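Speaker notes, "The Counter Where Everything Lands"
Dovusby, March 20, 2024
Slot: 30 minutes, then questions. Charmaine Venter has the clicker.

Slide 1. Title. Say hi, thank Engelbert Egger for the invite and for the ride from the station (he'll be in the front row, wave at him). Get water before starting, not during. Last time in Karkberg I poured it on the lectern.

Slide 2. Who has a shared kitchen at work? Hands up. Who wiped the counter there this morning? Hands down, mostly. Let them laugh, then move on, don't milk it.

So my whole talk is about one stretch of countertop. I've spent a silly amount of time thinking about counters by sinks, and I love them, I really do! They're the first flat place you reach when your arms are full. You put the thing down "for a second" and that second goes on until September.

Slide 3. The photo. Leave it up and drink some water while they look. 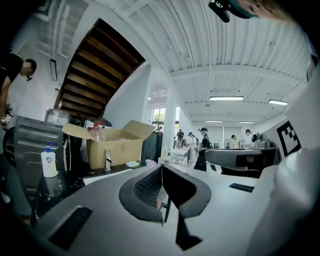

Slide 3: Computer tower, soap pump, open box, faucet. One counter.

Okay, start with the tower, everybody goes to the tower first. A desktop computer case on the same counter as the faucet. Ask the room where they'd put it. Somebody will say "anywhere else" and they're right, but where? If you can't name the spot, it stays on the counter. That's my first point and I want to say it twice, slowly.

Then the small stuff. The soap with the blue pump belongs by a sink, and so does the sponge. Leave them alone! People get a burst of energy and clear everything, soap included, and then there's a bottle of soap in the hall closet and sticky hands all over the office. The empty water jug is a maybe. If you fill it every day, fine, it can live there.

And the box. Oh, I have feelings about open boxes. An open box on a counter is an invitation (tell the Olel story, the short version, with the batteries and the birthday candles). Close it, carry it off or flatten it.

Slide 4. What I do at home and at Pisharody, where we share one sink with the whole floor. Set a timer for 5 minutes. Sink things stay within reach of the faucet. Anything with a plug goes first, well away from the water. Boxes go next. Wipe last, after it's all off, including the bit behind the faucet where the gunk collects.

Charmaine does it in 3 minutes and will tell you so. Let her.

Slide 5. Try it now, on paper. Draw your own counter, put an X on whatever has no other home. Pens are on the chairs. If we're running late, skip the drawing and just ask for the worst item.

Questions. Someone always asks about junk drawers. I have two and I'm keeping both. Remind them the handout is by the door, and give Engelbert his microphone back.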